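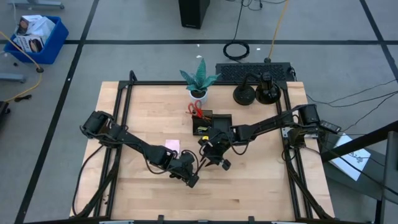
Stirthorpe Robotics Club: two arms, one table, a thread

Print this thread | E-mail this thread

1/ ok people keep asking what we do in the evenings so. thread. I'm Bukola Adebisi, second year on the student project, I do the recording schedule and most of the complaining

2/ project is called Drosex. no it doesn't stand for anything. two black arms on an aluminum frame, wood table between them, teach them to tidy a desk. easy right

3/ "tidy a desk" = pick up a thing, put it in the organizer, don't knock the plant. the plant is the hard part. spiky leaves. fingers love spiky leaves

4/ count so far: 1,013 runs we kept. goal before the Goodall showcase is 1,518. Calov team (our sister club, hi Calov) say they have 1,905 and I choose not to look into that

5/ how a run goes. arms to start pose. somebody says "go". one person drives both arms, one person resets the table. then swap, bc driving two arms at once fries your brain after 9 runs. new rule as of this month, swap at 9, no heroes

6/ biggest lesson of the term: grippers meeting in the middle. left hand wants the spot, right hand wants the spot, clack. we now do left first ALWAYS on anything near the center. write it on your hand

7/ second biggest: cables. every joint needs slack, too little and the wrist stops short, too much and it drags stuff off the table. spent one whole evening on the right arm loop. one loop!!

8/ sticky notes are suprisingly good for practice. flat, light, bright. also horrible, you can't get a finger under them. first years start there and then scissors feel like a holiday

9/ scissors tips
- go for the red loops, not the blades
- come in from above
- if they tilt in the organizer leave them, tilted counts
- do not fight the mesh

10/ cloth is this month's problem. a block stays a block. cloth is a different shape every time you let go of it. Calov fold theirs in half before each run. we're not doing that, we want it messy, so our success number looks worse. fine

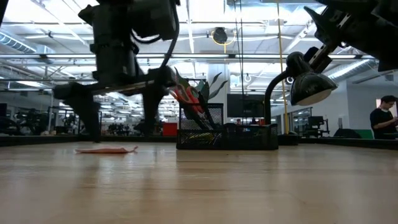 Cloth down, lamp and organizer set out, arms in.

11/ lamp is a newer addition btw. nobody has to pick it up, it's just there to be in the way. first evening with it the right arm had a very bad time. moved the start pose higher, much better

12/ q from yesterday: do you need to code to join. no. half of us don't. you need patience and to be ok resetting the same desk over and over. coding people do the training side, they're nice, they will explain it to you if you bring snacks

13/ q: is it loud. not really, servos whine a bit. the talking is louder

14/ q: can I drive on day one. yes but slow mode, and with someone next to the stop button. everybody closes the gripper too hard the first time, me included, rip one marker pen

15/ what we write down after every run: who drove, which object, which hand went first, kept or tossed. if you're not sure then toss it. I've been thru the old sheets and the "maybe" pile is useless, can't train on maybe

16/ still to do before Goodall: more cloth, more two hand handoffs, a start pose we all agree on, labels on the spare cables (I keep saying this)

17/ handoffs are going ok?? left picks, right takes, left lets go. timing is everything. let go early and it drops, let go late and they tug. we say "mine" out loud when the second hand has it. sounds silly, works

18/ next session doors at 6 pm, first years please come early so we can do the stop button talk once and not four times. wear sleeves that don't dangle

19/ reply here if you want a driving slot, I'll add you to the sheet tonight. or tomorow morning. it'll be in the sheet

Contact | Copyright Stirthorpe Robotics Club | Back to top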